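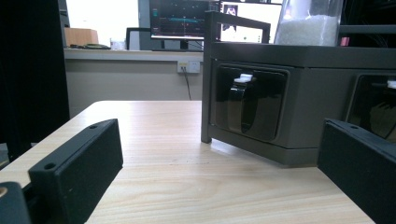
Hand gripper Clusto, workshop Lilosmont
1/8/18
Refit of the fingers, checking of the view and notes for the next person

The tool was given back to the workshop with the remark "closes crooked". I could confirm this on the bench. When the trigger is pulled slowly, the right finger arrives first and pushes the left one a little upwards before both are closed. With a fast pull it is hardly felt, so I think it has been like this already for a while and people have become used to it.

I wanted first to blame the linkage, as we had trouble with it in June, but the linkage is good. I took off the back cover and moved both sides by hand. There is no hard point and no noise. The play at the pivot is the same on left and right as far as I can feel. I cleaned out the old grease because it had collected dust, and put new, very little. Please do not put more. The grease moves forward with the time and arrives at the fingers, and then everything we hold is slippery.

The fault was in the seat of the right finger. The printed part had a small lip on the mounting face, left from the first layer on the print bed. The screw pulls the finger down on this lip and so it stands at an angle. With the old fingers somebody must have filed it away, and for the new set it was forgotten. It is not written in the print instruction. I have written it there now.

What I did:

Took both fingers off, marked them L and R on the inside with the paint pen.
Rubbed the mounting face on fine paper laid on the glass plate, both fingers, until the shine was equal over the whole face.
Cleaned the screw holes with the drill bit turned by hand. With the machine it melts the plastic and the hole becomes too large.
Put back with the old screws. The screws from the Gemico bag have the right thread but the head is higher and it touches the mounting part when the gripper is fully open.
Tightened in small steps, left, right, left, right, with the fingers closed on a piece of card so that they find their place by themselves.

After this the fingers meet flat. I let it open and close 300 times by hand while watching, in several goes, and then checked the screws again. One had lost a little, I think it only settled. I put a drop of the weak thread lock on all. Not the strong one! The finger is a wearing part and must come off again.

Opening width

The stop for full opening was also wrong, but this is an older matter. The tool opened wider on one side by 2 mm. For gripping it makes no difference, for the camera it does. Both fingers should come into the view from the lower corners in the same manner, one the mirror of the other, with the free table between them. When one is further out, the person who later looks at the recording has to guess where the middle of the tool is, and the person who holds the tool begins to turn the wrist to correct what he sees. Then we get a crooked approach in each recording and look for the reason in the wrong place.

I set the stop with the gauge block and not by eye. First by eye I was quite content and the gauge showed that I had no right to be.

Camera holder

Not taken off, only checked. The holder has two positions and the tool must stay in the forward one for all work at the dispensing bench. In the back position the fingers take too much of the picture and the machine windows are partly hidden behind the right finger. I have put a line with the paint pen across the holder and the body, so one can see quickly if it has slipped. If the line is broken, do not just push it back and continue, tell it in the notebook, so that we know from which recording the view is changed.

The lens was greasy. I suppose it is touched when the tool is laid on its side. Cleaned with the cloth from the small tin. Please use this cloth only for the lens, I found it last time with oil on it.

Light at the bench

With the window behind the bench the light is difficult. The camera makes the window completely white, and when the tool is pointed a bit too high, the black fingers and the dark front of the machine lose all detail. With the tool pointing down to the table it is acceptable. I tried to fix the exposure by hand. It was better for the machine windows and worse when the cloud came, so I put it back to automatic. If someone wants to try with a blind on the window I would be thankful, I have not found one which is wide enough.

The bench top shines a little from the ceiling light. I looked at this in the view for some time and I think it does no harm. Dekker sent us a sample of matt foil for such surfaces, it is in the drawer, still in its roll. I would keep it for another table. Foil on wood that is wiped every day will come up at the edges.

Matt black for the fingers is correct, by the way. I had the idea to print them in a light colour for better visibility against the dark machines. I made one pair. On the wooden top the light fingers are badly seen, and they were dirty after one morning. The pair is in the box with the failed prints, in case somebody asks for it again.

Shape of the fingertips

The narrow end of the finger is the part which suffers. It gets pushed against table tops and against the lower rim of machines when people come in too low. On the old set the left tip was rounded so much that a thin thing could turn between the fingers. On the new set the tips are fine. I took the outline of one tip with pencil on card and pinned it over the bench, so that we can hold a used finger against it and see the wear. When the gap to the pencil line is clearly visible from arm's length, change both fingers. Always both. A new one together with a worn one gives again the crooked closing.

I thought to make the tip thicker by one wall in the print. It would be stronger, but it would not enter any more in the smaller openings, and this we need. So it remains as it is.

Test at the bench

Took the tool to the bench and did 19 slow approaches, opening and closing before the machine without taking anything, only to look at the view and at the closing. After each one I laid the tool down and took it up again, as a normal user does. The closing stayed flat. In 9 of them I held the tool with the left hand. Here I noticed that the trigger guard presses at the thumb, and after a time one holds the tool lower because of it. This is not a fault of today but it is a fault. A softer edge on the guard would be enough, I will draw it when there is time.

One more thing I noticed there. When the tool is brought in from the left with the machine on the right, the right finger comes near to the machine earlier than one feels. The eye of the person is above the tool and the camera is in another place, so the person sees distance where there is almost none. It would be good to start a little further back and to open fully only when the tool is already in line. I have told it to nobody yet, so I write it here.

Care, as I would like it from now

Before use: look at the paint line on the holder, close the fingers slowly on a card and see if the card is held straight.
After use: wipe the fingers dry, no alcohol on the prints. Lay the tool on its back in the tray, lens up, cap on.
When anything granular was handled near by: open the tool fully and blow out between finger and mounting part. One single grain in there lifts the finger and one searches half a day for a mechanical fault.
Screws: check by hand with the short key. The long key has too much force for printed parts.

Still open

Left cable clip on the body is cracked, holds for the moment with tape.
Soft edge for the trigger guard.
Spare fingers: one pair is printed but the mounting faces are not yet rubbed flat. Marked with a red sticker. Do not mount them like this.
The low screws: ask at Gemico if they have the same thread with a flat head. If not, I will turn down the heads of a few and put them in a separate bag.
The drawing of the finger still shows the old hole position. The print file is the right one. Drawing to be changed, and until then please do not measure from it.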